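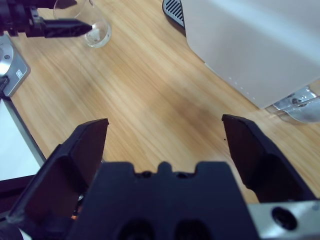
图 3 腕部相机视角。本臂夹爪张开,左上方另一臂的手指抵近玻璃杯侧壁,杯底有少量透明液体。

4.2 Stetby 双臂套件:到货状态与台面布置

本节评 Orisness 的 Stetby 双臂桌面套件。对照是 Drasus,上一节已写,这里只在需要比较处提。采集端软件统一用 Mussa,两套硬件都接得上,版本锁死,评测期间不升级。

套件十二月到货,开箱核对一遍,缺一根线,厂家补寄。固件最后一次更新是 2022年5月8日,本节全部结果在此版本下取得。更早的数据一律不用。旧固件的夹爪零位有漂移,断电重启后读数不同,混进来没法解释。

台面为木质,浅色,有明显木纹。安装时先定底座再定相机,顺序反过来会返工,我们返过一次。说明书把标定写在装线之后,建议读者倒过来:线束先理好,再标定。线一动,腕部支架会受侧向的力,位姿就偏一点,肉眼看不出,重投影误差里能看出。

夹爪为黑色两指,板状,张开时两指间留出很大的空当,从腕部相机能直接看到台面(图 3)。对操作员来说这点很要紧,接近物体的最后一段基本靠这块空当判断对中。Drasus 的指更厚,指根处遮挡多,操作员普遍要把手腕偏一下才看得见物体,偏完再回正,轨迹里多出一个小折。Stetby 上这个折少得多。

代价也有。夹爪本体横在画面下部,占去不少像素,网络输入缩小之后更显浪费。我们试过裁掉下部再送入,训练变快,但闭合阶段的表现变差,指根处的信息看来还是有用。最后没裁。

相机支架是否可换,厂家文档前后不一致。装配手册说可以换,保修条款说换了不保。我们没换。

4.3 任务与数据

三项任务。任务 A,单臂拿起玻璃杯移到指定区域。任务 B,一臂靠住杯子,另一臂从侧面夹取。任务 C,两臂交接小物件,杯子留在台上做为障碍。三项都在同一张台面上做,周边物件不清走。实验室桌面什么样就什么样,清得太干净,结果拿出去也没人信。

操作员五名,其中两臂遥操经验较多的只有 Svyatoslav Hordiienko,其余人现学。学习时间没有单独统计,这是疏忽。能说的是,所有人第一次上手都把主臂握得太紧,从臂有抖动,Mussa 的平滑选项打开后缓解,但延迟感变重。最后折中:平滑打开,档位调到最低。

共采 172 条,人工筛后留 107 条。筛除标准如下,写得细一点,方便别人重做。

起始姿态不对的,删。中途操作员停下来说话的,删。腕部画面丢帧,连续丢的删,零星丢的留。杯子碰倒的删,碰歪但站住的留。两臂互碰的,看情况,碰后轨迹正常就留。最后一条主观,承认。两人分别看过一遍,意见不同的再坐下来一起看,多数能说到一起去,说不到一起的按删处理。

删得最多的是任务 B。预料之中。透明物体,深度不可靠,操作员自己也经常判断不准指尖离杯壁还有多远。任务 C 删得最少。

关于透明杯多说几句。审稿人在上一轮问为什么不用不透明杯。用了,早期用了,太容易,两套套件拉不开差距。换成玻璃杯之后差距才出来。图 3 中杯壁能透出木纹,底部弧面有很亮的高光,单帧看,杯子的轮廓靠的主要就是这些高光。视角一变高光就移位,策略如果记住的是高光的位置,换个角度便失效。我们怀疑 Drasus 上任务 B 的失败有一部分属于这种情况,没有直接证据。

杯内液体也有影响。液体本身有反光,和杯底的高光叠在一起。各条数据里的液量没有控制成一样,只要求不多,不至于洒到电机上。这一条应当在后续工作里补严。

4.4 观察

(a)接近阶段。Stetby 好于 Drasus,三项任务都是。操作员的说法一致:看得清。轨迹也更直。这里面套件机械本身的贡献和视野的贡献分不开,我们没有做换爪实验,两家接口不兼容,转接件加工出来配合太松,放弃了。

(b)闭合阶段。差别不大。Stetby 的手指为平板,夹圆杯时是线接触,杯子会在指间转。转了以后放下的位置就偏。贴了防滑片之后好转,但防滑片容易卷边,要勤换。厂家说后续会出带弧面的指,没见到实物,不评。

(c)双臂同时进入画面时。任务 B 里腕部相机常常看到另一臂的手指,黑色,长,横着伸进来。对人没影响。对策略有影响:早期模型会把对方的指尖当做自己的目标之一,朝它靠过去。加了本体感知输入之后消失大半,没有完全消失。剩下的几次都发生在对方手指贴近杯壁时,两样东西在图上挨得太近,大概网络分不开。

这个现象单臂评测看不到。建议凡评双臂套件,至少放一项有互相入镜的任务。

(d)光照。台面上方光线偏冷,亮,金属件反光明显,夹爪内侧却是一片暗。动态范围对这种小相机来说偏吃力。自动曝光开着的时候,手臂一靠近浅色物体,整个画面跟着压暗,指间细节全没了。关掉自动曝光,手动定一个值,反而稳。Stetby 出厂默认是开的,文档里没提怎么关,要进 Mussa 的高级设置,翻到最底下。建议厂家改默认值。既使不改,也该在手册里写一句。

(e)噪声与发热。连续工作时腕部电机外壳温热,不烫手。噪声比 Drasus 小。没有仪器测,仅为主观。

(f)夹具。桌夹在木台面上咬得住,但会留印。第一次装的时候没垫东西,留了印。后来垫了薄橡胶,刚度略降,快速动作下底座能感到晃。慢速采集时没问题。对台面在意的读者自己权衡。

4.5 策略训练结果

用保留的 107 条训练,三项任务混训,不加预训练。网络结构同 3.1 节,超参数不动。Drasus 侧使用数量相同的数据,随机抽取到齐。

任务 A 两套都能做,没什么可说。任务 C 两套都能做,Stetby 动作更干脆,交接时停顿短。任务 B 拉开差距。Stetby 侧策略多数情况下能完成,失败集中在靠近杯壁的最后一小段:一种是指尖先碰杯,杯子被推走;另一种是迟迟不闭合,停在那里小幅来回。后一种在人工数据里也有影子,操作员看不准的时候就是这么来回试的,网络学得很忠实。

我们回头查过,把带有明显来回试探的轨迹剔掉再训一次,停滞确实少了,推杯却多了。两害之间。最终报告的是没有剔除的版本,表中以此为准,剔除版放附录。

第三人称相机加上以后任务 B 有改善,Drasus 受益更大。可以理解,它腕部本来遮挡就多。加了外部相机两套的差距缩小,所以若读者的工位本来就有固定相机,视野这一项优势要打折扣看。本文不想把 Stetby 说得比实际更好。

失败案例里有一类值得单独记:本臂夹爪全开,停在台面上方,目标杯不在两指之间,而在画面上缘,杯口出画。策略此时看不到完整的杯子,只有下半截,动作就犹豫。人遇到这种视角会先抬腕找一下,数据里也有抬腕的例子,但太少。补采是最直接的办法。没来得及补,投稿期限到了。

4.6 使用与服务

Orisness 的售后按套件序列号登记,邮件回复还算快,技术问题比商务问题快。缺线补寄顺利。问过一次关节限位的含义,答复附了一张手画的图,有用,比手册清楚。

备件目录不全,夹爪手指可以单买,指根处的小螺钉不能单买,要买整包。掉过一颗,桌下找了很久。

随附的示例程序能跑,注释少。有一处左右臂的编号写反,照抄会让左主臂带右从臂,第一次运行务必降速。我们已经反馈,截稿时示例尚未更正。Mussa 一侧没有这个问题,它按串口名区分,不认编号。

价格不在本文讨论范围,各地报价差别大,读者自己问。

适用范围:桌面、轻物、慢速、有人看着。超出这些没测,不下结论。长时间无人值守的采集我们不推荐,当前固件在通信中断以后手臂保持最后一帧的指令,不会主动卸力。夹着玻璃杯的时候断线,杯子就那么一直夹着。Drasus 断线会缓慢松开,杯子会掉。两种处理都谈不上理想,希望能做成可选项。

4.7 局限

样本少。操作员之间水平不齐,没有做分人统计。液量没有控制。光照只有一种。换爪实验缺失,前面讲过。两套套件的采集有先后,Stetby 在后,操作员到这时已经更熟练,这对它有利,没法从现有数据里剥掉。若在次进行,应当交替采集。

玻璃杯只用了一种形状,厚底、带弧。薄壁直筒杯可能难得多,也可能更容易,不清楚。

标定漂移按天检查,没有按条检查。中间有一回支架螺钉松动,发现时当天的数据已经采了一半,松动之后的全部计入删除,具体从哪一条开始松,只能估。宁可多删。

相关条目
Drasus 单臂版夹爪重复性测试
Mussa 采集端延迟测量方法
透明物体抓取:腕部视角与外部视角的比较
双臂遥操数据的人工筛选标准(附录 B)
Stetby 标定流程补充说明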